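Shirley Grewal
13/01/2026

Robotics club is back for the new term and I have been put in charge of the jellyfish. A thread, for the four people who asked and the rest of you who didn't mute me in time.

The task, as agreed in October by people who had clearly had a good lunch: get an arm to pick small awkward objects off a table and put them in a tray. Any objects we like. We could have picked wooden blocks. Other clubs have very happy lives with wooden blocks.

We picked a jellyfish. Clear tentacles, rubbery-looking, and no obvious place to get hold of it. Océane Ouellet said it would be "a nice stretch". Océane is on the gearbox group and has not touched the jellyfish once.

What depth sensors make of clear plastic: very little. Ours looks at a tangle of tentacles and reports a hole in the table. The arm then politely reaches into the hole. You can guess how the table feels.

So before the arm gets a go, we do it by hand. Pick up, turn over, put down, again. The target is 3000 goes by the end of term. We are at 900. I now have views on jellyfish.
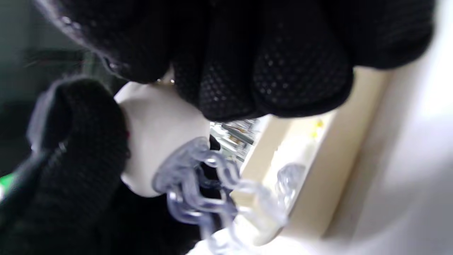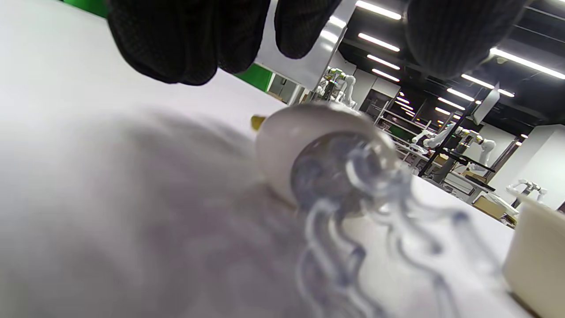 On its side, which is how it prefers to be.

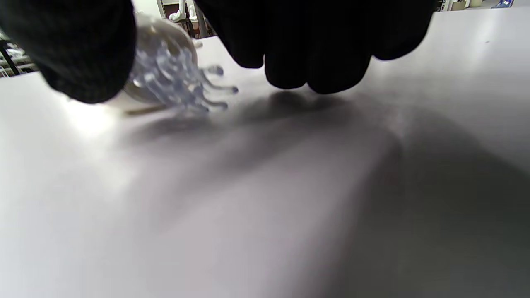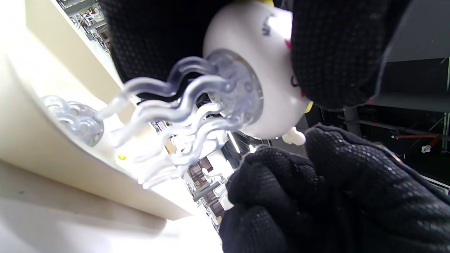

Olham Student Robotics Club – Soft Objects Group

Black gloves are the rule at the table. Kanokwan Phetsri wrote the rule and owns the spare pairs, and she will find you. Bare hands confused our tracking code all through the autumn. It once decided that Cuiping's thumb was an object and tried to file it.

There is a right way up for a jellyfish and we argued over it for most of a Tuesday session. Head up, says Cuiping Cai, because that is how they swim. Head down, say I, because then the arm might get the smooth bit and leave the tentacles alone. Our notes now have a column called "which way up" and two people filling it in differently.

Shiny things are the same problem in a new hat. Move a lamp a hand's width and every highlight on the plastic moves too, and the software believes it has met a new creature. We tried drawing the blinds. Then we couldn't see what we were doing either, which at least was fair.

First proper arm test was last week. 80 tries, 23 clean picks. I wrote this on the whiteboard in large friendly numbers and someone had added "per cent?" by the time I got back with my tea. No. Just 23.

Most of the misses were tentacles. The arm gets hold of one, lifts, and the rest of the animal swings round to see what's happening. Then it is dropped somewhere near the tray, and we have a long talk about whether "near" counts. (Kanokwan says it doesn't. I was outvoted one to one.)

Lucie Girard came over from the Gauthier group to have a look. They do cardboard boxes. She watched in silence for a bit and then asked whether we'd thought about cardboard boxes.

Things that have helped a little: going in slower, coming in from the side, and throwing out a whole evening of notes where I had left and right swapped. Sorry again to everyone who was there for that evening.

Things that have not helped: my cousin's idea of painting it. Then it is a painted jellyfish, and we've solved a different problem for a different club.

Next up is mixed items on the same table. More clear plastic, some dark fabric, anything that flops. I voted for it. I'd like that noted, so people know who to be cross with.

Brenddale meet is at the end of term. Each team gets a table, a tray and a bag of objects they've never seen before. Last year's bag had a sponge in it and grown adults were upset for days.

If you're a first year and want to join in, Soft Objects is at the far table. You don't need to know any code. You do need patience and hands that fit a medium glove – we've run out of large.

Back to it. 2100 to go. Cuiping has just put one down the wrong way up and written "correct" next to it.

Recent from the club
Gearbox group: the noise, part two
How we lost to Tumholm by one sponge
Glove rules for new members (please read, Kanokwan is asking nicely)
Brenddale meet: lifts and packed lunches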